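**From:** Viola Negri
**To:** cargo-bikes list
**Date:** Fri 5 January
**Re: Rear box mounting plate, Wumia vs. Kadari**

Marjorie Clegg wrote:

> We have 17 scooters going out with the Kadari box. Two came back with
> cracks at the rear pair of bolt holes. Riders say the lid also lifts at
> speed. Is it the plate or the box floor? And does anyone know if the
> Wumia plate fits the same rack without drilling?

Marjorie,

It is most likely the plate. The Kadari plate is flat steel with four holes and no folded edge, so it flexes when the box is loaded behind the axle. The floor then takes the bending at the rear bolts. Check for a shiny ring under the washers. If you find one, the plate has been moving.

Things to do before you buy anything:

- Swap the small washers for 40 mm penny washers, inside and out.
- Torque the bolts to 7 Nm with the box empty. Check again after 500 km.
- Move the box forward one slot if the seat allows it. 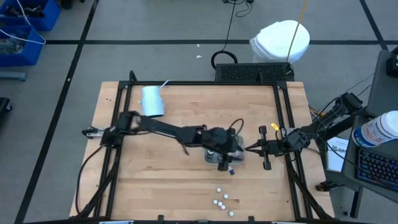
*Two arms and a clear container on the wood tabletop.*

On the Wumia plate: it fits the rack, but the front slots are 230 mm apart and the Kadari floor holes are not. You will have to drill two new holes in the box and plug the old ones. Use a step bit at low speed and seal the cut edge, or water gets into the laminate. Yvonne Ellwood did hers at the Stesosside depot last April and can send you the paper template.

The lid is a separate problem. The stock latch has some 3 mm of play when new and gets worse. A thicker seal takes up the slack. Do not bend the latch hook, it snaps.

I have not tried the Tô box. Amber Penrose has two on trial with the insulated liner and said she would post weights once they have been through a wet month.

Can you send the rack part number, and a note of which side the cracks start on? If it is always the exhaust side, I would look at heat as well.

Viola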